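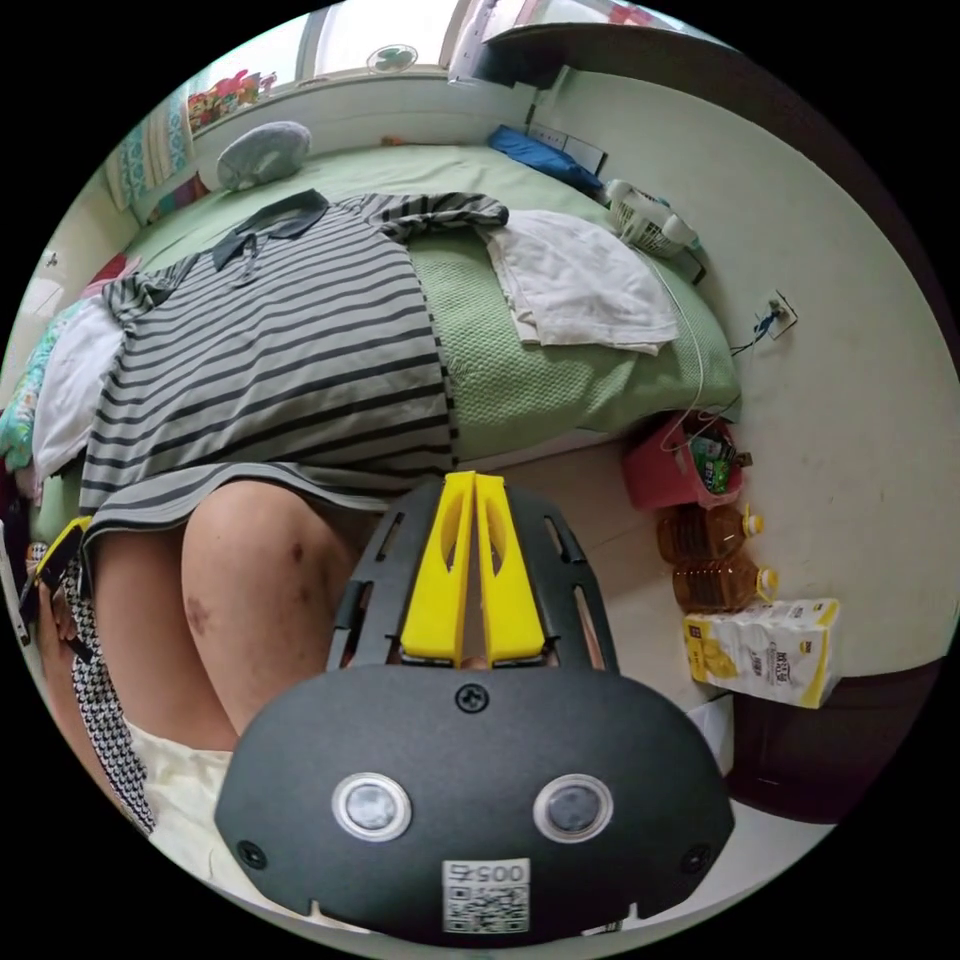 My house rules for folding laundry with hand-held grippers – learned over 107 shirts!

Clear a flat patch of bed first, and lay the shirt out collar at the top. Smooth the sleeves before you pinch anything. Keep bracelets and loose cuffs away from the fingers, and wipe the lenses with a dry cloth (never a damp one, please). 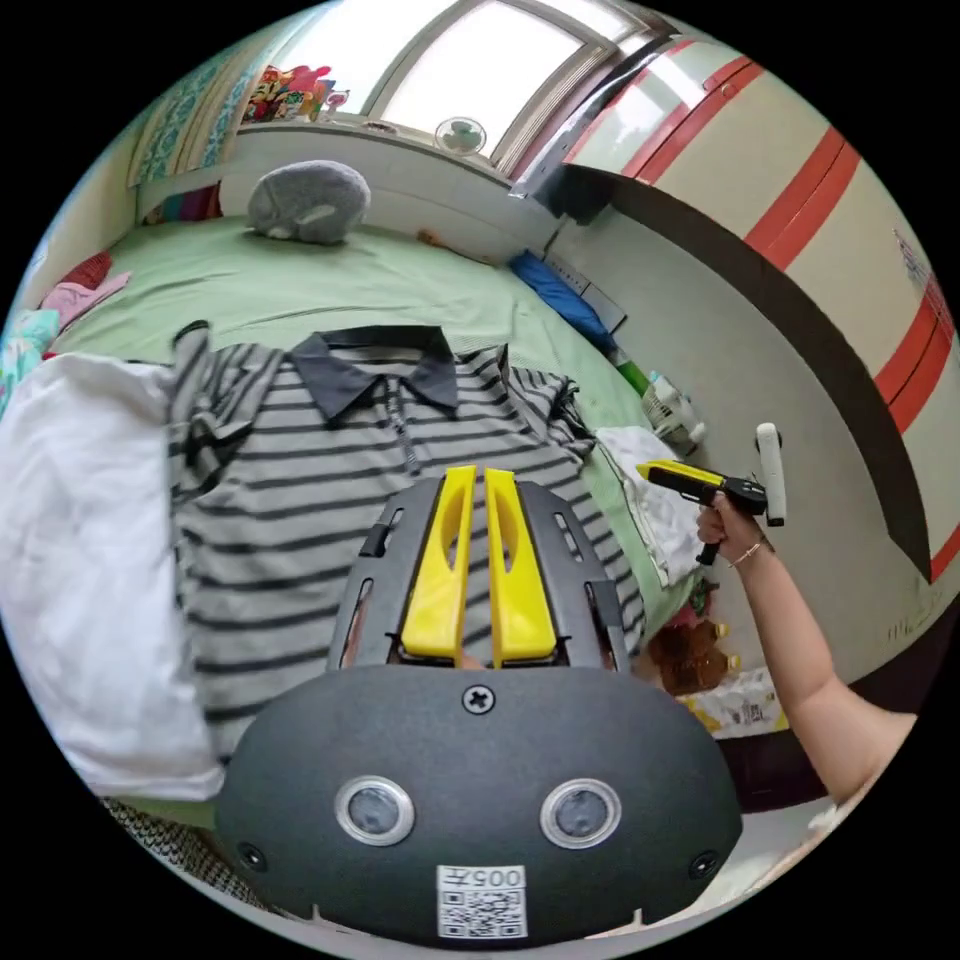 Striped polo laid flat, sleeves out to the sides.

Go slow on the zipper placket – it snags. And stop every 12 folds to rest your wrist, mine complained all August.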